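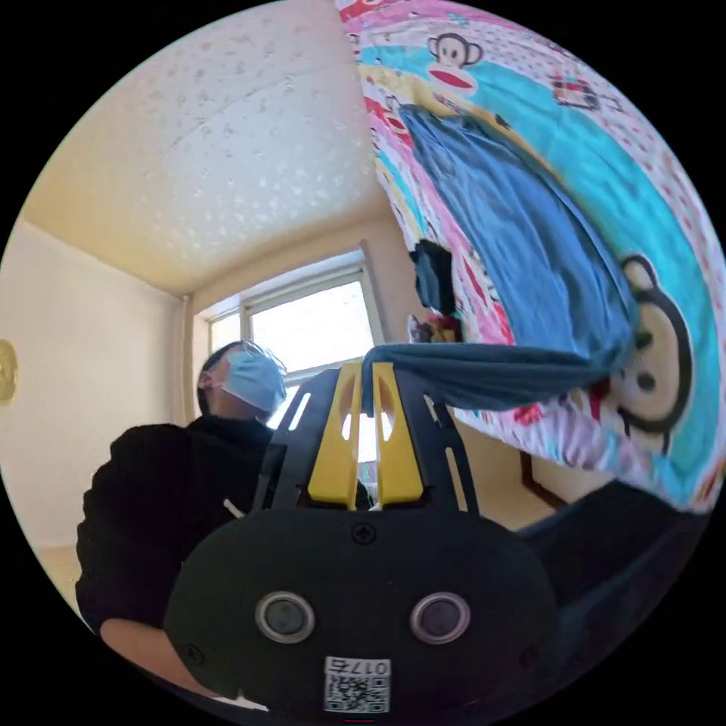 Page last changed: September

Why Does Cloth Fold, Flop and Drape?

Grab a T-shirt by one sleeve and lift it up. Whoosh — the rest of it slides into a long, floppy shape with folds running all through it! Now try the same thing with a book. The book just comes up, still looking like a book. So what is going on with cloth?

Let's find out. All you need is a bed, a few clothes and your own two hands.

Cloth is made of threads

Look very closely at a bedsheet (a magnifying glass is great for this). You may see tiny lines crossing over and under each other like the strips in a basket. Those lines are threads, and making cloth this way is called weaving. Some sheets have 200 threads packed into one square inch!

A T-shirt is different. Its thread is looped through itself again and again, and that is called knitting. Tug gently on a T-shirt and the loops open up, so it stretches. Tug on a bedsheet and it hardly stretches at all, unless you pull it corner to corner. Try that one, it's a surprise!

Each thread is thin and bends easily. Put lots and lots of them together and you get something that can bend almost anywhere.

What gravity does

Gravity pulls on every bit of a piece of cloth, all the time. When the blue cloth in our picture is held up at one end, the rest drapes over in a long slope. You can see it lying across the bright sheet with the monkey faces on it, and it even covers part of one monkey!

The word "drape" means the way cloth hangs. Silk drapes in soft little ripples. Thick denim drapes in big stiff bends. People who make clothes think about drape a lot — a twirly skirt and a warm coat need very different cloth.

Try it: the drape test

You will need a mug, a handkerchief and a paper towel.

Turn the mug upside down on a table. Lay the handkerchief over it so the middle is on top. Look at the sides. How many folds can you find? Now take it off and try the paper towel. Does it hang down close to the mug, or does it stick out?

Our test handkerchief made 9 folds. Yours might make more or fewer, and both are fine!

Why things get wrinkled

Leave a shirt scrunched up in a pile and the threads get squashed into new positions. Some of them stay there, and you see a wrinkle. Warmth and a little water help threads move again. That's how a steam iron works (irons are a job for grown-ups, they get very hot).

Folding helps too. A folded shirt has a few neat bends, and a scrunched one has bends all over the place.

How to fold a T-shirt on your bed

Lay the shirt face down and smooth it out with your palms. Fold one side in toward the middle, sleeve and all. Do the same with the other side. Then bring the bottom edge up to the collar, and fold it once more if you want a smaller bundle.

A bed is a super place to do this because it's big and flat. Patterned sheets are extra fun, too: you can line up the edge of your shirt with part of the pattern and see if your fold comes out straight.

Words to know

Weave: to cross threads over and under each other to make cloth.
Knit: to make cloth from loops of thread.
Drape: the way cloth hangs.
Crease: a line left behind by a fold.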